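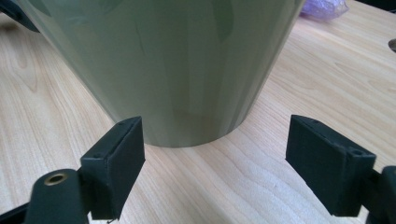 The ferry clerk of Stullport would like it known that she did not want the job

For nine years she has sold the tickets, taken the complaints and written the tide board for the crossing between Stullport and Hukalwood, and she has asked me not to print her name. "Everyone knows who I am," she says. "That's the trouble."

The crossing takes seven minutes. The queue, on a fine day in September, takes rather longer, and it is in the queue that her reputation has been made. She is said to have turned away a wedding party for arriving with a harp. She corrects this at once.

"It was a cello, and I didn't turn it away. I charged it as a bicycle."

The tariff has no line for cellos. It has lines for prams, bicycles, dogs and, thanks to a previous clerk with a long memory, geese in baskets. Anything else is left to her judgement, and she has a good deal of that. A kayak is a bicycle. A sleeping child is free. A surfboard is a bicycle if the owner is polite and two bicycles if he isn't.

We are talking in the ticket office, which has one chair. She has it. I ask how she came to the work and she looks out at the water for some time – I think she is going to say something about the sea.

"The bakery shut," she says.

She had meant to stay a summer. The old clerk left her a cash tin, a key that fits nothing, and a ledger going back further than the present boat, the Lurkier, which she describes as "sound, but sulky". In the ledger every day's passengers are entered by hand. The best day she has ever written down was 1,554, when the road bridge was closed and the whole of Hukalwood decided it needed to be somewhere else.

"People were lovely in the morning," she says. "By four o'clock I'd been called things I had to look up."

The company that runs the boat, Sriwong, has offered her a ticket machine twice. She is in favour of it. She has filled in the form. The first machine was sent to the wrong port, and the second came without the part that prints tickets, so for a fortnight it took people's money and wished them a pleasant journey.

"I quite liked it," she says. "It had my manner."

What does she wish passengers understood? She has an answer ready, and I suspect it has been ready for years. The tide board is not an opinion. Shouting does not bring the water up. The last boat leaves at 7, and someone running down the slip at two minutes past, waving, will be waved back to.

Does she ever use the ferry herself?

"Why would I? I live here." She thinks about it. "I went over once to see the dentist. They charged me full fare."

A man knocks on the glass. He has a wardrobe with him, or most of one, on a sack truck. She looks at it, then at him, and reaches for the bicycle tickets.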